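Vestside handling notes, revised in August. Posting the tabletop part as a thread because people keep asking which version applies. It replaces Henao rev 2.

Rule 1. Start every episode with the jaws fully open and clear of all items. If a pad is already touching something, discard and restart.

Rule 2. Small tubes and bottles stay as they fall. Do not line them up. Items may touch each other. Log the contact in the layout field.

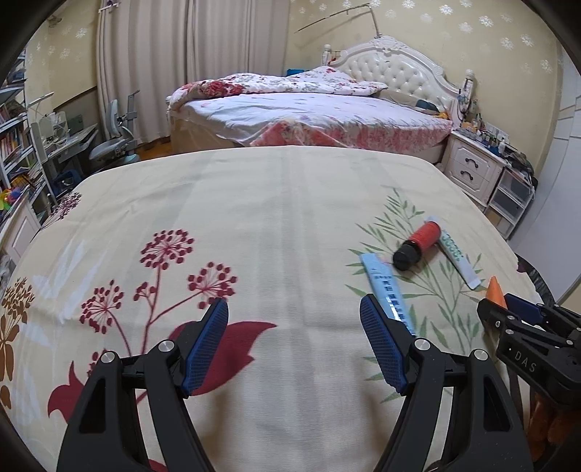 Vol. 2, No. 670

Rule 3. Patterned cloth is allowed. Smooth it before the first episode, then leave it alone for the session. Ruth Rengifo asked about plain cloth only. The answer is no, we want both.

Rule 4. With two grippers over one table, agree on who moves first. The second holds position until the first has released. Crossing over the other operator's jaws voids the episode.

Rule 5. Approach a tube across its short side. Close slowly. Flattened tubes slip if taken at the end.

Rule 6. Check pads and pivot pins after about 70 episodes. Yhon Sánchez keeps the log at Cidasgate.

Corrections to Mohcine Abdel Rahman by Wednesday. Rule 4 is still open for comment, the others are closed.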